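**For release in June: Beltska's new everyday cloth is ready, and I'm a bit giddy**

Hello all! Kenna Imrie here, from Beltska. We make plain household cloths, the sort you grab without thinking, and I've been itching to share this one. It's called the Julunen and it goes on sale this June in a first run of 1,000.

I wanted a cloth in a quiet colour that would sit happily in any kitchen, fold down small and live in a drawer until wanted. We went through far too many samples (my kitchen drawers will back me up) before we settled on a cloth we all kept reaching for. It comes singly or in bundles of 5, and every bundle is folded before it goes in the box, because I do like opening a parcel and finding things neat.
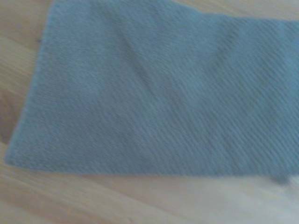
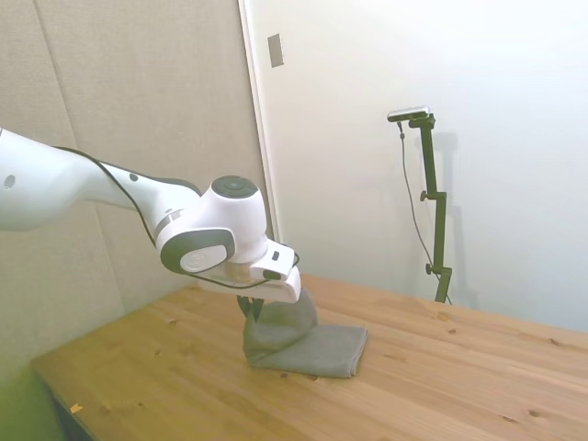 Folding is where I get fussy! I do mine on a bare table: smooth it out with the flat of your hand, bring the short ends together, then fold again the other way. If there's a crease through the middle, give it a little tug from the corners first. My mum rolls hers and says it saves room. We've agreed to differ.

The first 50 orders will come with our small folding card, drawn by our friends at Skinner, who also print our boxes. The shop at Bumavlow will have 570 of the cloths on its shelves, and the rest will be sold through us.

If you write about homes, kitchens or tidying and you'd like a cloth to try, drop me a line at the Beltska office and I'll pop one in the post. I'm usually at my desk by nine, tea in hand, and very glad to chat.

Kenna Imrie, Beltska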